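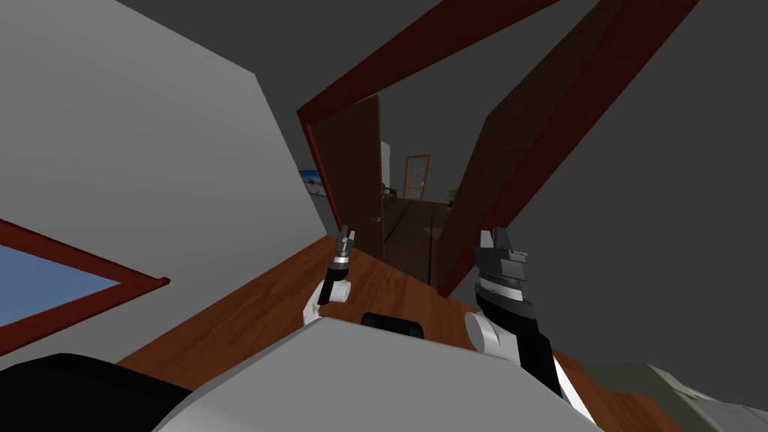

Timo Seidel

Ticket: Arms park at the table and never start the door task
Product: Plindora home simulator, Kettler two-arm model
Status: open, workaround at the bottom

Hi all, I've been fighting this one for most of a week and I'd love a second pair of eyes. Short version: I want the robot to tidy a table, then go and shut a door. The table half mostly works. The door half doesn't start at all – the arms come up in front of the robot, stop, and stay there until the run times out.

The house is the stock Brumham one with the hallway behind the table room. Both door panels are open at the beginning, and you can see down the hall to the door with the glass panes and the little potted plant next to it. I wanted a boring, ordinary house for this (no ramps, no special handles), since the whole point of my project is finding out whether a robot like this could do the stuff I do every evening without thinking about it.

What I expected: planner gets "close the door," picks a panel, backs away from the table, drives around it, pushes.

What I get: planner accepts the goal, raises both arms, and then the log fills up with this

 goal accepted: close_panel
 base path: searching
 base path: none found
 retry in 60

over and over. No error, no crash. It's very polite about doing nothing!

Things I tried, in order:

1. Restarted the simulator. Same thing.

2. Cleared the saved map and let it build a new one. Same thing, except the first search took longer.

3. Moved the goal to the left panel only, because I figured the right one was swung in so far over toward the table that the robot thought it would hit it. No change, which surprised me. I'd have put money on that one.

4. Turned off collision checks for the table. Now it finds a path! Sadly the path goes straight through the table, so I turned them back on.

5. Leveled the head camera before each run. My view has a really strong tilt to it, and I wondered if the robot thought the floor was somewhere else. The tilt went away and the problem didn't. So whatever is wrong with my camera mount settings is its own bug, and I'll open a separate ticket for it.

6. Shrunk the robot's safety margin from 102 to 92. And it moved! It backed up, turned, got partway around the table and stopped again. With 63 it made it all the way to the doorway, bumped the right panel with its wrist, and gave up.

So my current guess is that the margin is measured from the arms when they're raised, and the arms get raised before the path search, so the robot is too wide for its own plan before it has gone anywhere. Can anybody confirm the order? Anis mentioned in my older ticket (the laundry one, back in December) that arm pose and base planning were supposed to be separate by now, but I'm on the release before that and may have misread it.

Workaround for now: add a "fold arms" step ahead of every drive step, and leave the margin at 92. With that I get to the doorway on most runs. The push itself is still hit or miss. Sometimes it closes the panel most of the way and calls it done.

My wife asked me last night when it'll be ready to clear up after dinner. I said it can pick up a cup if the cup is in a good mood, and she went off to do the dishes. I do think we're closer than we were – the picking part is so much better than a year ago – but getting from one chore to the next is where mine falls apart every time.

I can send the full log and the settings file if that helps. Please tell me which folder you want, I never know whether it's the run folder or the session one.

Timo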